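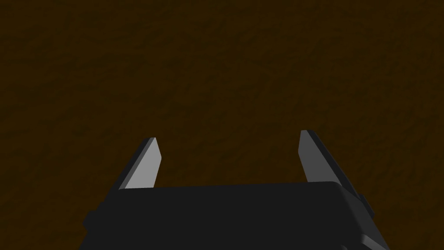
Page 2 of 3

Zolthorpe Neighbors Help Board > Yard & Garden > Vegetables

Bitter cucumbers two years running, what am I doing wrong??

porchlight_waston
Posted 4 June 2021

Hi all, long-time reader of the canning threads, first time asking anything over here. I've grown cucumbers along the south fence for a while and they used to be great, the kind you slice and eat standing up with salt. Then last summer almost everything off those vines was bitter. I don't mean a little bitter at the tip, I mean my kids spat it out and went back to asking for the grocery store ones. I figured it was a bad packet of seed and moved on.

Well, I started early this year under plastic (we had that warm spring over in Waston) and the first few are already coming in, and guess what. Bitter again. Different seed, too! Last year was a packet from the hardware store rack and this year I bought Vernov Long Green from the seed swap, which everybody raves about.

What I've got going on: raised bed, full sun pretty much all day, bagged compost mixed in when I planted. I water with a hose when I remember, which I admit is not every day, and when it's hot I tend to panic and soak everything. There's a row of zucchini next to them and somebody at church told me the zucchini "crossed" with the cucumbers and that's the whole problem. Is that a real thing? I really don't want to rip out the zucchini, it's the only plant in the yard that likes me.

Also some of them have gone lighter and kind of blotchy instead of dark green all over. Is that the same problem or do I have two problems?

I'd love to get this fixed before pickle season. I make bread and butter pickles for pretty much everyone I'm related to and I skipped last year, and I have been hearing about it ever since.

lougherlane_gardener
Posted the same evening

Keep your zucchini! Cucumbers and zucchini are cousins but they don't cross with each other, and even if you had two plants that could cross, it would show up in the seeds you saved and grew the next year, and the fruit on the vine now would taste the same as always. I've heard the zucchini story at every garden club I ever sat in and it never dies.

What you described with the hose is where I'd look first. Bitterness in cucumbers comes from a compound the plant makes (cucurbitacin, if you want to look it up) and it's mostly in the leaves and stems, but when a plant is stressed more of it can end up in the fruit. Dry then flooded then dry again is exactly the sort of stress I mean. Big temperature swings will do it too, and early planting under plastic gets you plenty of those — roasting at noon, chilly at night.

So here's what I do over on the Lougher side of town, where the soil is mostly sand and drains like a colander. I ran a cheap soaker hose down the bed and laid straw over it, a good thick layer, and I check the soil by shoving my finger in up to the second knuckle. If it's dry down there I run the hose. In July that can be every day, and after a rain it might not be for most of a week. I quit watering by the calendar years ago. Pull the plastic off whenever the day is warm, or at least prop the ends open.

On the color, pale and blotchy can be a few things. Leaving them on the vine too long is the common one. They lighten up, then go yellow, the skin gets tough and the seeds get hard. Some kinds are just paler to begin with, especially on the side that sat on the ground. I don't know the Vernov well enough to tell you what it should look like, so maybe ask whoever brought it to the swap. There's a virus that gives you mottled fruit as well, but then the leaves usually look bad too, crinkled up and patchy yellow and green. How are your leaves?
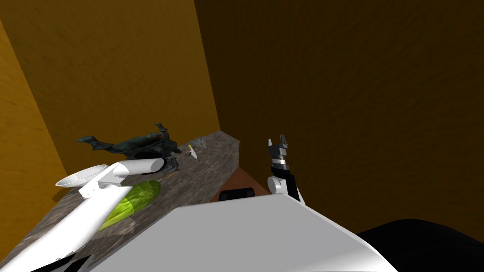
Green cucumber with lighter, mottled skin, on the granite counter

If the leaves are fine I'd just start picking sooner and see. Go out every other day, look underneath, and take them while they're still smallish. Leaving big ones on tells the plant it's done for the year and it slows way down.

For the ones you've already got, cut off the stem end, a good inch or so, and peel them. The bitter stuff tends to collect up there and just under the skin. Taste a slice from the middle before you give up on it. My grandmother used to rub the cut end against the cucumber until it foamed and she swore by it. I've done it both ways and I think the foam is mostly entertainment, but I still do it, so there you go.

Don't pickle the truly bitter ones, though. Vinegar and sugar won't cover it and you'll have wasted an afternoon and a lot of onions. If one is so bitter it makes you gag, put it on the compost.

dilly_dan_208

had this same thing. grew a different kind the next year, the seed catalogs have ones marked "bitter free" or "burpless" and never had it again. also mulch

porchlight_waston

Thank you both, this is so helpful!! Leaves look fine to me, nice and green, no crinkles, so I'm going to go with picked too late plus my terrible watering. I went out after reading this and stuck my finger in the bed and it was bone dry all the way down, and I had watered the night before! Or I thought I had. I guess I was just getting the top wet.

Soaker hose is going in this weekend. Is it okay to leave it under the straw all season, or does it need to come up? And do you run it in the morning or the evening?

The zucchini says thank you as well.

lougherlane_gardener

Leave it down till frost, I pull mine in October and hang it in the garage. Morning if you can manage it. Go slow the first time and dig a little hole afterward to see how far down the water got, and that'll tell you how long to let it run.

And post your bread and butter recipe in the canning section, would you? Mine always come out too sweet.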